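TEXTILE CARE AND TESTING
Unit 5 handout: Dimensional change in white cotton goods after laundering

5.1 Terms

Dimensional change is the difference between a measured distance on a fabric before laundering and the same distance after laundering, given as a percentage of the original distance. A negative value is shrinkage. A positive value is growth. The two words are not used for anything else in this unit; a garment that has twisted has not shrunk, and skew is treated separately in Unit 6.

Relaxation shrinkage comes from strain put into the yarns during knitting, weaving and finishing. The strain is released when the cotton takes up water and is free to move. Most of it appears in the first wash. Progressive shrinkage continues over later cycles and is driven mainly by tumbling.

Knits and wovens behave differently. In a single jersey the loops become shorter and wider, so the length shrinks more than the width, and the width may grow. In a plain weave the warp usually shrinks more than the weft, as the warp was under higher tension on the loom.

5.2 Specimens

The course uses two kinds of specimen: jersey T-shirts and flat goods (towels, sheeting, table linen). Both are white so that the bench marks can be read easily. Marks are made with the Prumby laundry pen. Ballpoint is not accepted. 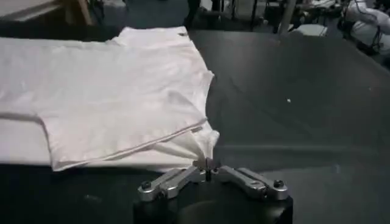
Fig. 5.1. White T-shirt, partially folded, on a dark work table.

For T-shirts, mark body length from the high point of the shoulder to the hem, chest width 1 inch below the armhole, and sleeve length along the upper fold. Measure with the garment face up and the side seams at the edges. Smooth the fabric with the flat of the hand from the center outward. Do not pull. A jersey will stretch by several percent under light hand tension and that error is larger than many of the values being measured.

For flat goods, mark three pairs of points in the length direction and three in the width direction, none closer than 2 inches to a hem. Hems contain several layers and sewing thread, and shrink at their own rate.

5.3 Conditioning

Cotton gains and loses moisture with the air in the room, and its dimensions follow. Specimens are left in the conditioning room overnight before each reading, spread in single layers on the racks. Readings taken straight from the dryer are void.

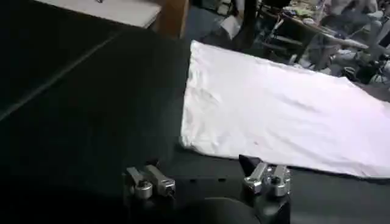
Wrinkles are a second source of error. A crease that crosses the line between two marks shortens the apparent distance. If smoothing by hand does not remove it, record the reading and enter W in the remarks column. Ironing is permitted only where the care label calls for it, and then both the before and after readings must be taken on ironed fabric.

5.4 Calculation

DC = 100 x (B - A) / A

A = mean distance before laundering
B = mean distance after laundering

Worked case, Ibarra sheeting, warp direction:
A = 249 mm
B = 233 mm
DC = 100 x (233 - 249) / 249 = -6.4 percent

Average the three distances first, then calculate. Report to one decimal place. Length and width are always reported separately; a single area figure hides growth in one direction behind shrinkage in the other.

5.5 Laundering and storage

Load the machine with the specimens and enough cotton ballast to reach the stated load. Use the Stotiro powder at the dose on the lab card. Fabric softener is left out in this unit.

Between cycles, specimens are folded once or twice and kept in the labeled drawers. Folds should be placed away from the bench marks. Unfold at least 8 hours before the next reading so that the fold line can relax.
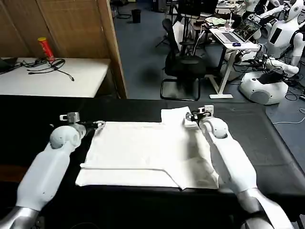
Fig. 5.2. Off-white cloth folded into layers, with a fold line across the lower half.

5.6 Problems

1. A pillowcase measures 600 mm before laundering and shows a change of -4.0 percent in length. Find the length after laundering.
2. Explain why the chest width of a jersey shirt may increase over the first cycle.
3. The Pallia data sheet gives one shrinkage value for a towel without a direction. State what is missing and how it affects the use of the value.
4. Recalculate the worked case in 5.4 with the roles of A and B exchanged. Comment on the size of the error.

Show units in all answers. Read Unit 6, sections 1 and 2, before the next lab.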